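Ein Hoch auf die Verschleißgrenze

Wer Normen langweilig findet, hat noch nie erlebt, wie zwei Schichten über denselben Greifer streiten. Ich liebe gute Prüfregeln, und ich wünsche mir mehr davon, vor allem für das unscheinbarste Teil am Roboter: den Finger.

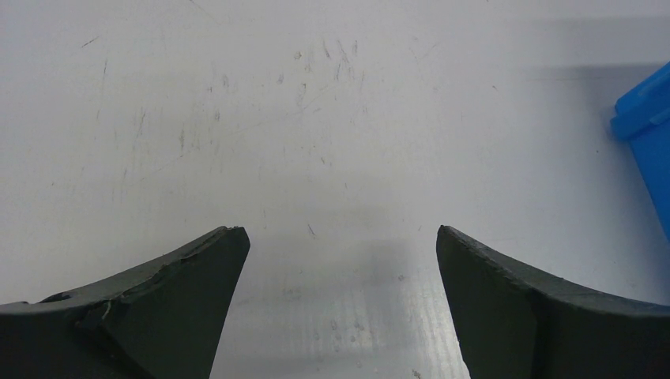

Greiferfinger mit abgeplatzter Oberkante links, rechts nur leicht aufgeraut.

Darf man damit weiterarbeiten? Bei uns in Nullberg hieß es lange: kommt drauf an, wer Dienst hat. Seit Februar gilt ein Blatt mit 11 Punkten, und es ist eine Freude! Sichtprüfung bei offenem Greifer, beide Finger getrennt bewertet, Kante und Fläche jeweils für sich. Alle 2.000 Zyklen, ohne Ausnahme.

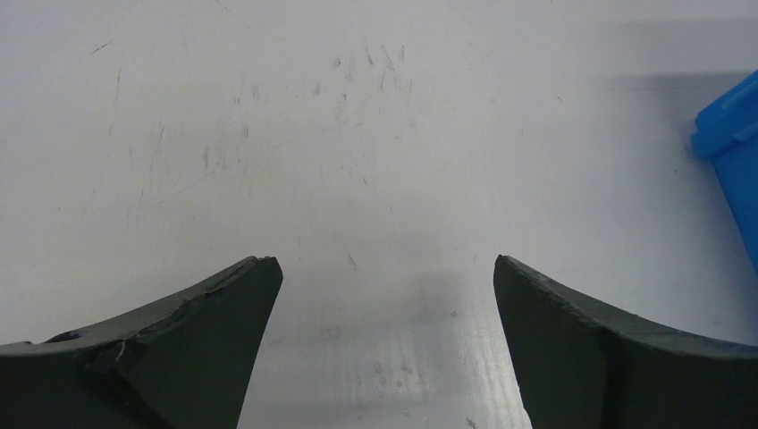 Ausgefranster Rand nahe der linken Fingerspitze, dazu ein heller Fleck auf der Fläche.

Ein heller Fleck kann ein Riss sein oder bloß ein Kratzer. Das Blatt verlangt deshalb kein Urteil aus dem Bauch, es verlangt einen Eintrag und eine zweite Prüfung. In Fudholm führt man solche Listen schon länger, dort sind 404 Einträge zusammengekommen, und man kann darin lesen wie in einem Logbuch (ich habe einen ganzen Abend damit verbracht).

Auch die Arbeitsfläche gehört für mich in jede Prüfregel. Kratzer und Scheuerstellen erzählen ja mit, wie ein Platz benutzt wird. 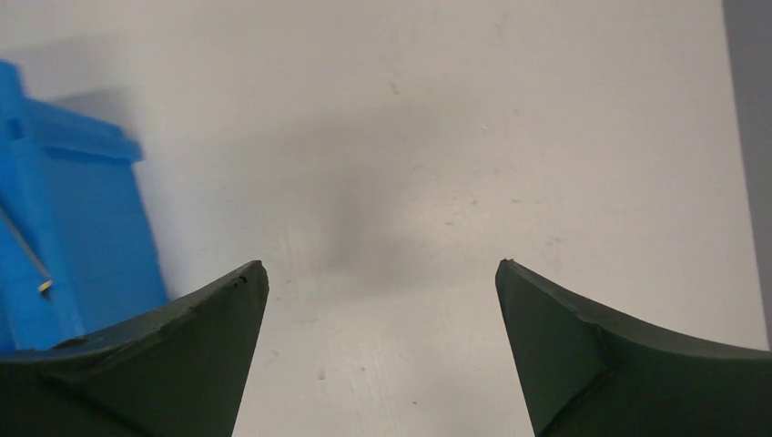

Kleine Kerben am oberen Rand, Tischplatte mit Punkten und Scheuerspuren.

Was noch fehlt, ist eine gemeinsame Skala für alle Standorte. Drei Stufen würden mir reichen: weiter, beobachten, tauschen. Den Entwurf dazu habe ich angefangen, und Rückmeldungen aus anderen Werkstätten nehme ich mit Begeisterung entgegen.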